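Fastis开放日小记:看机械臂擦了一下午桌子

上周收到Fastis的开放日邀请,我本来想着去转一圈、喝杯咖啡就走,结果硬是在里面待到了散场!地方在老工业区靠河的那一侧,从地铁口出来还要走上一段,门口贴了张手写的箭头,我还是绕错了一次(保安大叔很热心,直接把我领到了电梯口)。

签到的时候前台说,今天登记的有242人,分成几批进场,每批最多40人。我排在下午那一批,进去以后先听了一段介绍,讲他们从二月份开始做的一个叫Morsy的项目,目标很朴素:让机械臂干家务和后勤里那些琐碎的活儿,擦桌子就是头一项。我前面的一位观众小声嘀咕,就这?我当时心里其实也是这么想的。
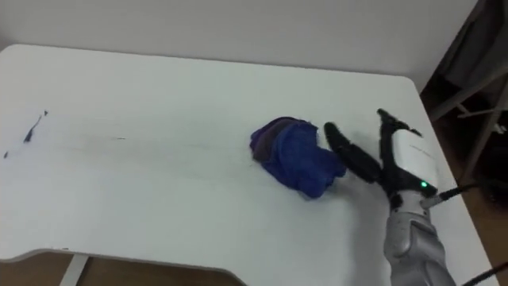
阅读时间:约7分钟 | 5月31日 星期一

先说现场的感受。以前看过不少机器人展,大多是又跳舞又握手,音乐开得震天响,这次完全不是那个路子。屋里很安静,大家围在警戒线外面看一条机械臂拿着一块蓝布对付一张白桌子,居然都看得挺入神,连后排带来的小朋友都不闹了。工程师在旁边拿着麦克风讲,讲得不快,有人提问就停下来答,一点架子也没有。

我问的第一个问题比较外行:擦桌子这种事,为什么要拿出来演示?对方笑了,说你回家自己擦一次就知道,手上那股劲儿是一直在变的。布是软的,抓起来每次的形状都不一样,按下去之后还会跑,力气小了污渍纹丝不动,力气大了布就卷成一团,在桌面上打滑。人做这些根本不用想,机器却要一点一点学。听完我有点不好意思,因为我擦桌子就经常把布擦到地上去。

Morsy这个项目的训练办法,我尽量按自己听懂的转述一下(说错了请懂行的朋友在留言里纠正)。他们先让人操作机械臂把活儿做很多遍,把整个过程记下来,再拿这些记录去训练模型。到开放日前,光是擦拭这一项就攒了近2000段。我听到这个数字的时候愣了一下,想想有人坐在那儿操作着机械臂一遍又一遍地擦同一张桌子,真是需要耐心。工程师说刚开始做的时候大家还抢着上手,过了一个星期就开始排班了,哈哈。

和他们合作的还有一家叫Fasell的公司,负责末端夹具这一块。展区边上摆了几份资料,我拿了一份回来,里面讲了夹持软物的思路,写得比较专业,我看了两页就开始犯困。不过有一点我记住了:同一只手,今天抓布,明天可能要抓海绵、抓刷子,总不能每换一样东西就换一次手。他们希望一套夹具能应付大多数清洁工具,这个想法我挺喜欢的。 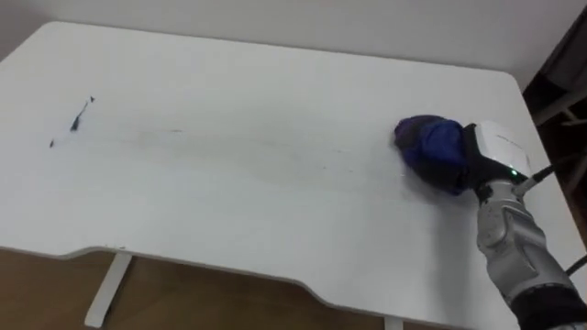

我自己做的是小餐馆的后勤,所以看这类东西总忍不住往店里套。打烊以后的那一个多小时最磨人,桌子一张接一张,油渍、酱汁、小朋友画上去的笔道,什么都有,而且员工这时候都累了,擦得马虎也是常事。最头疼的是那种浅浅的一道灰印子,像演示桌中间那条一样,远看桌子是白的,凑近了才看见,左边那几处深色的小印子反倒好办,一眼就能找着。客人可不管你是哪一种,手一搭上去觉得不干净,下次就不来了。所以我特意追问了一句,机器怎么判断什么时候算擦完?工程师的回答很实在:深的痕迹比较容易认,淡的还在下功夫,光线一变判断就可能跟着变,目前还需要人最后看一眼。我听了反而放心,最怕的就是什么都说能行。

提问环节特别热闹,本来安排得很紧,后来主持人干脆把后面的茶歇往后推了。有一位做酒店的朋友问能不能擦镜子,有人问遇到桌上放着杯子怎么办,还有一位阿姨问得最直接:多少钱?现场一下子全笑了。Fastis这边说目前不对外销售,还在试用阶段,价格没法讲。关于杯子的问题倒是答得很细,说眼下的演示都是先把桌面清出来再擦,收拾杂物是另外一项任务,以后会和擦拭接到一起。擦镜子嘛,他们说竖着的面还没有认真试过。

我还惦记着安全的事。店里过道窄,端着汤的人来来往往,旁边要是有条机械臂在动,谁心里都得打鼓。他们的说法是速度有上限,碰到阻力会停,但在真正的营业环境里怎么用,还要和场地方一起商量。现场的观众都站在线外,工作人员盯得很紧,有个小伙子想伸手去够桌角,马上就被客客气气地请回来了。

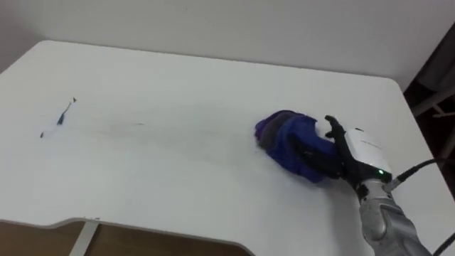

另外一个让我纠结的问题是布本身。擦一会儿就得换一面,脏了要洗,洗完要拧,这一整套流程在后厨里比擦桌子还费工夫。我把这个问题抛过去,对方说他们内部也吵过好几次,有人主张用一次性的,有人坚持用可以洗的布,眼下还没有定论。我个人投可以洗的一票,一次性的成本摊到每天,小店真吃不消。

散场前还有一个小环节,来宾可以在卡片上写下自己最想让机器帮忙做的一件事,贴到走廊的板子上。我看了看,写叠衣服的很多,写洗碗的也很多,还有人写“陪我妈打麻将”。我写的是擦灶台,那才是真正的硬骨头!工作人员看了我的卡片,说灶台有弧度、有缝、还有油,先让他们缓缓。

茶歇的点心不错,咖啡一般(这个不怪他们,是楼下便利店送上来的)。旁边有个叫Collano的小展位,介绍的是给访客和学校用的体验课程,可以让学生自己动手操作机械臂,我替我家孩子拿了一张报名表。展位上的人说,暑期班还在排时间,愿意来的可以先登记,排好了会发短信通知。

回去的路上我在地铁里翻笔记,发现自己记了满满两页,一大半都是关于抹布的,自己都觉得好笑。Fastis说下一次开放日还是采用预约制,内容会加上收拾桌面杂物的部分,具体日期会挂在他们的网站上。我已经跟店里两个同事说好了,到时候一起去,灶台的事我还要再问一遍。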